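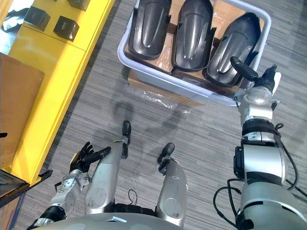 Vinyl gets heavy, dusty and tangled up with cables faster than you'd think, and a small home DJ corner needs a bit of housekeeping every month or so. I do mine in April with all the windows open and something loud on! Start by getting the loose stuff off the floor. A light gray plastic basket with a flattened sheet of cardboard in the bottom is perfect for odd molded pieces, and you can carry the whole lot to wherever you're working. Then go for the records.

Stand them up straight, never leaning, and don't pack them so tight that you have to yank one out. I keep 30 to a section (my shelf used to hold 48 and I split two sleeves that way).

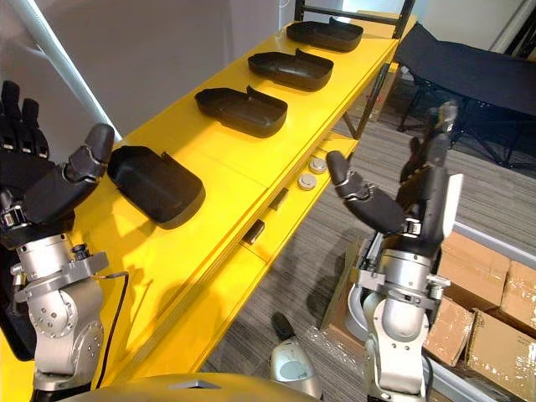 Words: Seren Lloyd
Filed under: Home Studio, Cleaning

Cleaning a stylus

Brush from back to front, always the same direction, with the amp turned down. A dry brush is fine for everyday fluff. If the highs still sound fuzzy, try a tiny drop of stylus cleaner on the brush and let everything dry before you play. Eun-ji Won swears by doing it before every set, and her needles sound gorgeous.
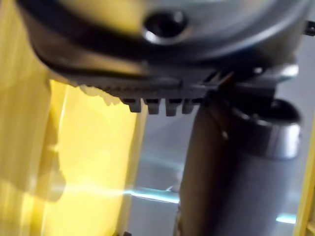 Close-up, metal housing and toothed plate

Sticky faders

Pull the caps off first and wash them in warm soapy water. With the mixer unplugged, give each fader a short puff of fader cleaner and slide it up and down 23 times or so (I do it to a beat, it goes quicker). Leave it overnight. My old Koltero mixer came back from the dead like this!

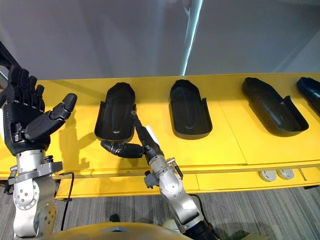
Cables without the knots

Coil them over-under and close each one with a strip of hook-and-loop tape. Put a dab of nail polish on both ends, one color per pair, so you can find the right plug in a dark room. Headphone leads get their own hook.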